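Steamer rack (rice cooker)

A steamer rack, also called a steaming plate or steam tray, is a perforated disk used with a rice cooker to hold food above boiling water.
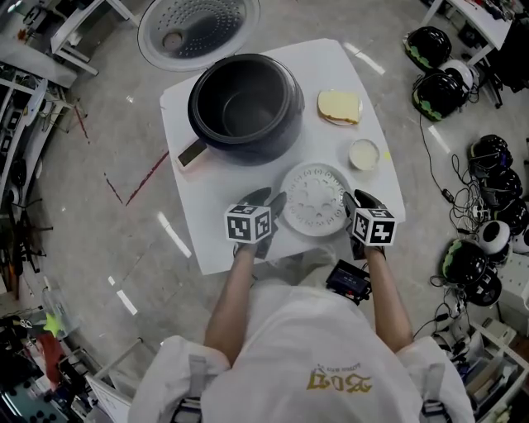
Yupin Prasertsri objects to the term "tray" in the article's talk section: a tray has walls and carries food to the table, and a flat perforated disk does neither, so the entry should be filed under "rack" with the other names redirected. The present title follows that suggestion. "Steam basket" is kept as a separate entry for deep vessels with perforated sides.

Construction

The rack is a thin disk, usually of molded plastic or stamped metal, pierced by round holes. The holes are laid out in rings or in a grid. Their total area controls how freely steam moves upward, and their diameter limits the size of food that can be placed directly on the surface. Small items such as peas or chopped scallion fall through most patterns and are put in a dish first.

Two arrangements are common. In the first, the disk rests on a step or rim near the top of the inner pot. In the second, it stands on short legs inside the pot, and the space below is set by the length of the legs. Racks of the second type can be moved between pots of similar width. Those of the first type generally fit one size only.

Plastic racks are light and stay comparatively cool at the edge, but they can warp if they touch a hot dry pot. Metal racks tolerate dry heat but may scratch a nonstick coating -- silicone feet are sometimes fitted to prevent this.

Related parts

The inner pot is the removable vessel in which rice is cooked or, during steaming, water is boiled. Many are made of aluminum with a dark nonstick lining. Some have one or two side handles that remain outside the heated body of the cooker.

The lid closes the pot and returns part of the condensed steam. On cookers with a detachable or lined lid, the underside carries a perforated metal inner plate and a steam valve, often at the center. The valve releases excess pressure and reduces boiling over. Starch collects behind the inner plate and should be washed out after use. A lid set down with its inner side facing up keeps that side off the surface beneath it, though any part that has been on a floor is washed before cooking resumes.

Operation

Water is poured into the inner pot to a level below the rack, the rack is seated, food is added, and the lid is closed. Heating is controlled by the cook or steam setting. Simple cookers with a thermal switch go on heating until the pot has boiled dry, so the amount of water decides the length of the cycle. Cookers with a timer stop at the set time whether or not water remains.

For long cycles the water is checked and topped up with hot water. Cold water stops the boil and lengthens the cycle.

Rice and other food may be cooked together if the rack sits high enough to clear the swollen grain. Fish and meat are normally placed in a dish in this case, as their juices would otherwise drip into the rice.

Use with bread

Sliced bread is warmed or softened on a steamer rack in many households. A stale slice regains a soft crumb after a short period over boiling water, but the crust does not become crisp. Excess time makes the underside wet, with a print of the hole pattern. A small plate under the slice keeps the underside drier and slows heating.

Steamed bread is often served with a bowl of milk, soy milk or thin rice porridge. The liquid can be warmed in the same cycle in a heat-resistant bowl if the rack is wide enough for both. Bowls are filled well below the rim, and the rack is lifted out level.

Sizes and compatibility

Racks are sold by diameter, and the figure refers to the disk itself, without legs or lifting tabs. Buyers replacing a lost rack are advised to measure the pot at the height where the rack will sit, as most pots narrow toward the base. A disk that is slightly too small will tilt under an uneven load. One that is too large may hold the lid open, and steam then escapes at the rim.

Kolusico and Durari supply racks with their larger cookers and sell them separately as spare parts. The Durari rack has 6 legs and no rim step. Toivonen makes a metal rack for use in several brands of pot, with 2 folding tabs for lifting.

Cleaning

Racks are washed in warm water with dish soap. Holes blocked by starch or egg are cleared with a soft brush after soaking. Mineral scale from hard water appears as a white film and is removed with diluted vinegar, followed by a rinse. The rack is dried before it is stored inside the pot -- trapped moisture can leave an odor in a closed cooker.

See also

Bamboo steamer
Double boiler
Inner pot
Rice cooker
Trivet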